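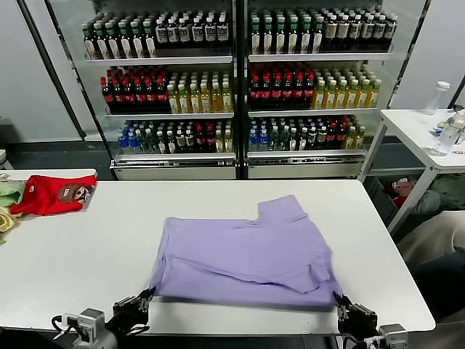

The Lelthorpe clothing exchange takes in most of its stock at the start of the month, and by the third week the sorting room is mainly a folding room. Its organiser has run it for six years and prefers to be quoted without her name. We met there in September, once the morning's bags had been opened. She does nearly all her folding on the large white table, and a lavender-purple T-shirt on it was partway to being folded, with one short sleeve turned back over the body. A red one with a cartoon character on the front was already a neat rectangle at the far left. "Purple goes quickly," she said. "Anything with a cartoon on it goes quicker."

The exchange works on points. A T-shirt earns one point, a jumper two and a coat five, and the points can be spent on anything on the shelves. Last year 3,110 garments came in, and 1,037 of them were T-shirts. She keeps the figures in a ledger and copies them to a spreadsheet at the end of each quarter.

I asked why she folds T-shirts when most second-hand shops hang them. "Rails take up floor," she said. "I can get 100 shirts on one set of shelves. On a rail they stretch at the shoulder and slide off, and you spend the afternoon picking them up."

Her method is ordinary. The shirt goes down flat, the sleeves come in, then the sides, and the hem is brought up to the collar. If there is a print, it has to end up on the outside. "People look for the picture. If they can't see it they pull the shirt out to check, and then the whole pile wants doing again."

Creases bother her less than they once did. In the first year she ironed everything, which took two evenings a week. Now she smooths each shirt with the flat of her hand and leaves it at that. Linen still gets ironed, and so do school shirts in August.

The size of the table matters to her. The exchange started with a desk from the old Lelthorpe library, and adult shirts hung over both ends of it. "You'd get one side straight and the other side would be on its way to the floor. With a big table you can lay the thing out and see what you've got."

The tall glass-door fridge behind the table, packed with bottled drinks, gets its share of remarks from visitors. She said people ask for a drink before they ask about the points.

What does not sell is packed for Matia, a textile merchant that collects every other month. Badly worn cotton is kept apart and goes to Kamel to be cut into wiping cloths. Each bag has a paper label with the contents and the date it was tied. She used to write the weight on as well, until the scales broke.

I asked what she would change. She would like more children's clothes between the ages of eight and twelve, which hardly ever come in, and fewer single socks. She would also like people to empty their pockets. Bus tickets are the usual find, and once there was a door key, which stayed on a hook for a year before it was claimed.

The next exchange is at the end of the month. Bags can be left from nine in the morning, tied at the top, with shoes in a separate bag.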